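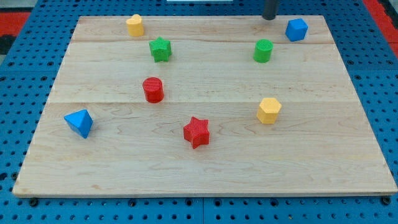
3.2 Joined panels and seasonal movement

Small rental workshops buy most of their worktops as edge-joined panels, and the supplier records from Sultville show that these panels account for nearly all of the complaints logged in the first year of use. The complaints fall into two groups. The first concerns gaps that open along a glue line during the heating season. The second concerns cupping, where the panel lifts at the long edges and no longer sits flat on its support. Both follow from the way wood takes up and gives off moisture across the grain. A pale board made of joined planks, such as the one in Figure 4, often shows where its seams run by a slight change of tone from one band to the next, and this makes it easy to choose measuring points on either side of a joint. Darker panels had to be marked in pencil before they were measured.

Figure 4. Joined maple-toned board with two seams. Small colored blocks lie on the surface.

We followed 13 panels over one heating season. Seven were kept in the Sultville workshop, which is heated by day and left cold at night. The other six were kept in the Zosevo storeroom, where the temperature is held steady but the air is not humidified. Each panel was weighed and measured across its width every Tuesday. Width was taken at both ends and in the middle, and the three readings were averaged. Panels were stored flat with air on both faces. All had been finished with the same oil on both sides before the study began.

Panels in the Sultville workshop changed width more often, but the changes were small and mostly reversed within a few days. Panels in the Zosevo storeroom shrank slowly and did not recover until the heating was turned off. Two of the storeroom panels opened at a glue line. In both cases the gap began at the end of the panel and ran inward, which agrees with the pattern Sampaio reported for wider tops. No panel from the workshop opened, although one cupped enough to rock when pressed at a corner.

The result has a practical side. The Eltura purchasing guide, which many small workshops follow, advises a rest period of 400 hours before a new panel is fixed to its base. In our storeroom this was too short. The panels were still losing weight at 400 hours, and the two that later failed would have been screwed down by then. Sealing the end grain with an extra coat slowed the loss in a side test on offcuts, but the test was small and we do not draw a firm conclusion from it.

Section 3.3 turns to the question of fixings and compares slotted brackets with plain screws on the same panels.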